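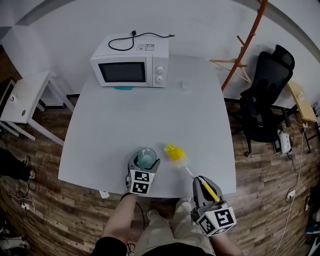 **Uneven reheating, 700 W class microwave, mechanical dials**

**dialtone_61** wrote:

Countertop unit, two dials, no display. Bought used from Ekström, no manual. Leftover rice in a flat dish comes out hot around the rim and cold in the middle. Turntable rotates. Light and fan work. Before I open anything I would like to know if the output is low or if this is normal for a small cavity.

---

**halfwave** wrote:

Measure the output first. Open-load water test:

1. One liter of tap water in a plain glass bowl, no lid. Stir, record temperature in °C.
2. Full power, 62 seconds. Use a phone timer, since mechanical dials are poor below two minutes.
3. Stir again, record temperature immediately.
4. Multiply the rise by 70. The result is watts into the water.

Start with water cooler than the room. Wait half an hour between runs so the magnetron starts from the same condition.

---

**dialtone_61** wrote:

Two runs, half an hour apart. Rise was 8.1 on the first and 7.9 on the second. That gives 567 and 553. The plate on the back says 700 W output.

---

**Sesumeo** wrote:

That is 20 percent low. Magnetron is on its way out. I would replace the oven, not the tube. Parts cost more than a new unit in that class.

---

**halfwave** wrote:

Disagree. The rating on the plate comes from a lab procedure with a specified vessel, and a kitchen bowl absorbs part of the heat. My own oven is rated 800 and reads 696 with this method, and it has read close to that since it was new. A 20 percent shortfall is on the low side but it doesn't condemn a tube. Line voltage matters too. What is on the outlet under load?

---

**dialtone_61** wrote:

Was on a power strip shared with a kettle base and a toaster. Will move it to the wall and retest.

---

**brackish** wrote:

Low output and cold centers are separate questions. Low output makes everything slow. A hot rim with a cold middle is the field pattern plus the shape of the food. The center of the turntable barely moves relative to the pattern, so if there is a cold spot there it stays cold for the full cycle.

Put the rice in a ring with a gap in the center, or set the dish off center. Cover it. Rest it two minutes before eating. Stirring once at half time does more than any of these.

---

**Sesumeo** wrote:

Off center only helps if the plate is large enough. On the small Vutau ovens the dish hits the wall and the plate stalls.

---

**brackish** wrote:

Then use a smaller dish.

---

**pannier** wrote:

You can map the pattern. Damp paper towel over a flat sheet of cardboard, turntable out, a layer of marshmallows on top, low power, stop when the first ones swell. Mine showed spots a bit over two inches apart.

---

**halfwave** wrote:

Fine as a demonstration, but it maps a nearly empty cavity. A dish of rice changes the pattern. I wouldn't choose a dish position from it.

---

**dialtone_61** wrote:

Retest at the wall outlet, nothing else on the circuit. Rise 8.9, so 623. Voltage at the outlet was 118 with the oven running.

Reheated 200 grams of rice in a ring, covered, half power for 4 minutes, then the rest period. Probe read within 10 degrees between the coolest and hottest points. Before this the gap was more than I could hold a finger on.

---

**Sesumeo** wrote:

623 is better than I expected. I still wouldn't put money into it.

---

**halfwave** wrote:

No money needed. Take it off the strip permanently. The cord should be warm at most after a long run. If the plug gets hot, the outlet contacts are worn and should be replaced.

Do not take the cover off. The capacitor can hold a lethal charge with the oven unplugged.

---

**dialtone_61** wrote:

Cover stays on. The Dreninach replacement plate is an inch wider than mine, does anyone know if it fits the same coupler?

---

**pannier** wrote:

Three-lobe coupler, yes. Measure the cavity floor first, mine rubbed at the back left corner.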